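I Went to a Campaign Kickoff and Came Home With a Clipboard

May 10, 2025

So I have to tell you about last Tuesday, which started with me looking for a place to eat a sandwich and ended with me knocking on doors for a woman running for county commission. I'm still a little confused about it myself.

Some background for anyone who doesn't live out here. Our district seat has been held by the same man for so long that my neighbor's kids learned to drive, went to college and came back, all under one commissioner. He isn't a villain. He shows up at the pancake breakfast, he remembers your dog. But he announced in March that he was thinking about retiring, then a week later said he was thinking about thinking about it, and ever since then the whole county has been stuck waiting on him like he's the last person out of the shower.

Amra Stoyanova got tired of waiting. She runs the feed and hardware place out in Horano, and if you've ever needed a single hinge on a Sunday you've probably met her. She filed her papers while everybody else was still being polite. I didn't know that when I sat down with my sandwich on the bench outside the Horano grange hall. I just saw people carrying folding chairs inside and I figured it was a quilt thing, and I like a quilt thing.

It was her kickoff! I was the ninth person in the room, counting her husband.

She talked for maybe fifteen minutes, no notes. Mostly roads, and the bridge on Golob Road, which has been down to one lane since before my surgery. She said she'd asked for the inspection report three times and gotten three different reports. People laughed but she didn't, and I kind of liked her for that. Then she took questions and a man in the back wanted to know where she stood on something in Washington, and she told him the county commission doesn't get a vote on it and asked him how his culvert was doing. (Bad. His culvert is doing bad.)

What got me was the petition math. To get on the ballot here without a party behind you, you need 300 signatures from registered voters in the district, and that sounds like nothing until you try it. Half the people who want to sign live on the wrong side of the creek. Another bunch moved and never updated their registration. Amra's plan was to turn in a big cushion so that when some got tossed she'd still be fine, and she needed people to go get them. Brittany MacPherson had the clipboards. Brittany and I were in the same birthing class a hundred years ago and she has never once let me leave a room without a job.

So I took a clipboard. I did eight doors that same evening and got four signatures, one lecture, one very nice slice of lemon cake, and a long conversation through a screen door with someone who I'm pretty sure was hiding from me in her own kitchen. I had a cup of tea when I got home and sat down right there in my coat. 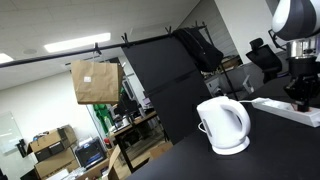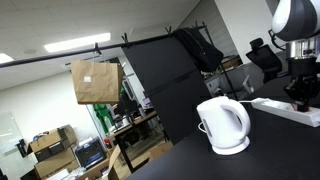 White kettle on its base, cord going back to the power strip.

What I've learned about knocking on doors

I've done three more evenings since then and I have opinions now.

Go before supper. I thought after supper would be better because people would be relaxed, but after supper they're in pajamas and they resent you. Between five and six they're already annoyed about something else and you're almost a break.

Say the name of the road. I started out with a whole speech about choice and fresh voices, and I could see people's eyes go. Now I say, "Hi, I live over by the Mallov turnoff, have you driven Golob Road lately?" and off they go. I barely have to talk. One man walked me down his driveway to show me where he blew a tire.

Bring two pens. The first one will walk off with somebody. I don't think they even know they're doing it.

Don't argue about the commissioner. A lot of folks love him and I don't blame them, he got the library its roof. I tell them a signature just puts her on the ballot and they can vote for whoever they want in November, and most of them sign after that, including a woman who told me flat out she'd be voting for him until one of them died.

Also, and this is more of a confession, I've lived here nineteen years and I had never talked to most of these people. I knew their trucks. I knew the house with the blue barn and the house with the mean goose. Now I know the blue barn is Sorin Bošković, who used to work on the ferry and has very strong feelings about the school levy, and that the goose is named Patricia.

Where things stand

Brittany texted the group last night with the count, and we're at 1,035 addresses on the walk list with more than 300 signatures in hand already. Some of those won't hold up. Wanting Xiao is going through them at her dining table with the voter roll, a ruler and a yellow highlighter, and she's tossing anything she can't read, including, I'm sorry to say, one of mine. I witnessed it! The man signed it on his dog's back!

We heard yesterday that the commissioner has scheduled an "announcement about his future" for the week after next, at the fairgrounds, with barbecue. Everybody has a theory. My sister thinks he's running again because you don't pay for brisket to quit. Brittany thinks he's going to step down and endorse his nephew. I don't have a theory, I just want to know if the brisket is open to the public, and whether it would look bad to show up with a clipboard.

I asked Amra what she'd do if he stays in. She was loading somebody's chicken feed at the time and she said she'd do the same thing she was doing now, and could I grab the other end of that.

Anyway. If you're in the district and you see a short woman in a green raincoat coming up your steps, that's me, and I would love it if you didn't hide in the kitchen. I'm out again Monday on the far side of Golob Road, assuming I can get across the bridge.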